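Care of Household Textiles: Sorting and Folding Ribbed Fabrics

Residents are asked to read this sheet together with the general laundry guidance issued in March. It applies to throws, covers, blankets and other large pieces with a ribbed or corded surface.

Sorting

Ribbed fabrics should be separated by color before they are separated by size. Deep shades such as teal, navy and burgundy are kept apart from cream and tan until each piece has been washed on its own at least 3 times. Pieces with a white border or trim are treated as light items if the trim is sewn on, as color from a darker neighbor will show there first.

Check the care label on every piece. Where the label is missing, use a cool wash and a low spin. Zippers are closed and ties are knotted loosely before the load goes in.
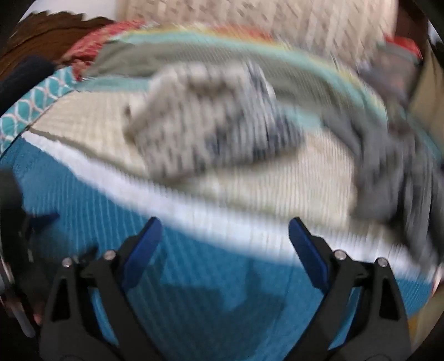 Teal and ribbed beige fabrics in a heap, with a white band between them.

Large items are easier to handle if the heap is taken apart from the top. Lift one piece at a time by an edge and shake it out once. Pulling from the middle of the pile stretches the ribs and can leave a wave in the cloth that pressing will not remove.

Folding

Lay the piece on a clean, flat surface with the ribs running away from you. Smooth it with the palm of the hand, always along the ribs and never across them. Fold in half along the ribs, then in half again, and turn the folded piece 90 degrees before making the last fold. Thick pieces should be folded 2 times only and stored flat.

Ironing is seldom needed. If a crease must be removed, place a damp cotton cloth over the fabric and press lightly from the back. A hot iron placed directly on the ribs will flatten them - this damage is permanent.

Storage

Stack no more than 5 folded pieces on a shelf, with the heaviest at the bottom. Light and dark pieces may share a shelf once they are fully dry. Refold stored items each season so that the creases do not settle in one place.

Questions about the care of shared linens may be addressed to Mirjam Verhoeven, Household Services, Schouten House.

Sheet revised 19/09/2020.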